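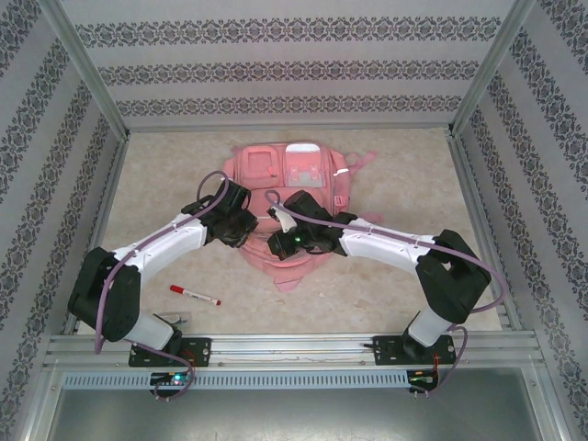

*Pink backpack, front pockets up.*

Hi, and welcome to Cladimden! We're the before-school, after-school and holiday care place in Greltport, in the old Tivetti bakery at the bottom of Durán Street. If you've driven past and wondered why a bakery has a netball hoop out the front, well, that's us.

I started Cladimden 13 years ago, when my own two were in prep and grade three and I was knocking off work early four days out of five to make the 3.15 bell. Greltport has a population of 3,579, one primary school and (back then) not a single after-school spot for love or money. The bakery had been sitting shut for a couple of years, the landlord was keen to see the lights on again, and I had a diploma in children's services I'd hardly touched. So I signed the lease in March and spent the whole of that autumn scrubbing flour out of the skirting boards. I still find it in odd places.

## What the afternoons are like

We walk up and collect the kids at the gate, and we're usually back by half past three. Then it's hands washed, afternoon tea, and a good long stretch of doing not very much. I'm a big believer in that part. They've been told where to sit since nine o'clock, so if someone wants to lie on a beanbag with a comic for an hour, that's a perfectly good use of an hour.

After that there's usually something going on at the long table (sewing, clay, a board game that's been running since last term and has its own rules by now) and something going on in the yard. Homework help is there for anyone who wants it, and we'll nudge a bit if you ask us to nudge. The library corner is up to 400 books, mostly thanks to families clearing out their shelves, and kids can take them home. We don't do fines. Please do look under the bed occasionally, though.

Afternoon tea gets cooked on the premises. We inherited one of the bakery's ovens and it would be a crime not to use it – cheese scones, pumpkin loaf, pizza with whatever's coming up in the garden. Let me know about allergies when you enrol and we'll sort out a proper plan with you before the first day.

## Mornings and holidays

Doors open at 6.45 for before-school care. Brekkie is toast, cereal and fruit until eight, and then we walk everyone up the hill.

Holiday program days are longer and noisier. We go to the beach, the pool and the bush block behind the footy oval, and once a year we catch the train to the city, which takes me about a week to get over. The program comes out three weeks before the end of term and the pool days fill first, so get in early if yours is a swimmer! 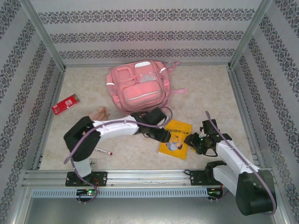
*The backpack again, with its zip pocket and card window.*

## What to bring

A bag with your child's name on it, a hat, a water bottle and a change of clothes that you don't mind seeing again covered in clay. Thongs are fine at the pool but please send runners for everything else. Lost property lives in the tub by the side door and goes to the op shop at the end of each term.

## Who we are

There are five of us on the team, all with first aid and working with children checks, and most of us live close enough to walk in. A couple started out here as kids themselves, which makes me feel ancient and very proud at the same time. We had 17 children on the books in our first term, and some of them still drop in for a scone when they're home from uni or trade school.

## Coming to have a look

Please do! Any time after four is good, when you'll see the place as it really is, jumpers on the floor and all. Give the side door a decent knock (the front one sticks in wet weather) and someone will come and let you in. Enrolment forms are on the hook just inside, and we can help you with the subsidy paperwork while the kettle's on.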